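Members' Workshop News

The arm on bench two: where the build has got to

Wednesday, February 23, 2022

Members who come in on weeknights will have noticed that the bench nearest the roller door has been taken over. This is the arm project, which Loubna Lamrani and Nelu Radu started last fall and which now has four regulars. Several people have asked what it is for and when they can have a turn, so this item covers the state of things.

The arm itself was bought used, through Geraghty, with money from the shared tool fund and a top-up from the four people working on it. It came with a controller, a power supply and no manual. Loubna spent most of November getting it to talk to the bench computer. The trouble turned out to be a network setting on the controller that a previous owner had changed, and a full reset cleared it. Anyone who picks up a used arm of their own should start with the reset and save a month.

Nelu looked after the mounting. The first try was a plate bolted straight to the bench top, and the bench moved too much. You could see it at the far end of a fast swing, when everything on the bench would shiver. He has since put a steel cross member under the top and tied it into the legs with angle brackets. The plate now bolts through to the steel with M10 hardware. Please don't use that bench for hammering or for clamping long stock, as the arm has to be lined up again every time the plate shifts.

The job the group settled on is a toy kitchen. The arm picks up pieces of play food and moves them to where they belong, in a pot or a bowl or back on the mat. Sânziana Rusu brought in the kitchen set her children had outgrown, and it has worked out well as test material. The pieces are light, they don't break when dropped, and a mistake costs nothing. The shapes are also awkward enough to be interesting. The sausages are the standard test at the moment. A rounded piece lying at an angle has to be gripped across its width, and if the fingers come down along its length it tends to roll away.

Control is in two parts. For now most moves are made by a person, using a handheld controller, and the computer records the positions as they go. The plan is for the recorded moves to be used later to train a small model that can do the same job without anybody driving. Brândușa Lazăr is writing that part. She has 44 good recordings so far and would like a good many more before she tries to train anything. Recordings where the operator hesitates or goes back for a second try are being kept in a separate folder, and she hasn't decided yet whether to use them.

Picking up works better than putting down. Out of the last 50 attempts at moving a sausage from the mat to a pot, 18 ended with the piece in the pot. Most of the rest got as far as the rim. Loubna thinks the operators are judging height badly from where they sit, and the stool has been moved to the left side of the bench to see if that helps. Liviu Crăciun thinks the fingers let go too abruptly and has slowed the opening speed in software. Both changes went in on the same evening, so we won't be able to say which one did it if the numbers improve.

Cables have been the other nuisance. The run down to the gripper has to be slack enough for the wrist to turn all the way and tight enough to stay off the food. It has caught on a pot handle more than once. Liviu has tried spiral wrap, which was too stiff, and hook-and-loop ties, which held but had to be undone every time the gripper came off. He is now looking at a light spring guide, the kind used on air lines. If you have one in a drawer, he would be glad of it.

A woven mat now goes under the play food. On a bare surface the pieces slid when a finger touched them. The mat holds them well enough that a slightly off-center approach will still usually close on the piece. It does get pushed out of place, and the group checks it at the start of a session. Corner marks in chalk were tried and rubbed off the first night. Suggestions are welcome, short of glue.

Some rules for the bench, agreed at the last members' meeting:

The arm is only to be powered up by someone who has done the short induction. Loubna and Nelu both give it, and it takes less than half an hour.

Nobody reaches onto the bench while the arm is live. If a piece needs to be moved by hand, press the stop first and wait for the arm to settle.

The stop button stays on the front edge of the bench, on the right. It has been found on the shelf behind twice, and that is no use to anyone.

Long hair tied back and sleeves up, as for the lathe.

Leave the play food out when you finish. Packing it away tidily is a kind thought, but the group then has to hunt for it.

Money: the fund has covered the steel, the bolts and the second-hand stop button. The next purchase will be softer finger pads. Brândușa has asked for a price from Tallska and will cut a set from sheet rubber in the meantime. The rubber is whatever is left on the roll from the door seals, so if you had plans for it, tell her soon.

The arm group meets on Tuesday evenings from seven. Visitors can watch at any time and do not need the induction for that. Members who want to try driving should put their name on the sheet by the kettle. There will be an open evening in April, with a few chairs set out and the controller passed around, and Sânziana is collecting names for help with setting up. Children are welcome if they come with an adult, and they have so far been better at driving than most of us.

Questions about the build can go to Nelu or Loubna in the workshop. Questions about recordings and software should go to Brândușa, preferably in writing. 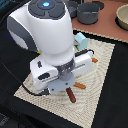
The gripper over the mat, with the toy sausages and the pots behind.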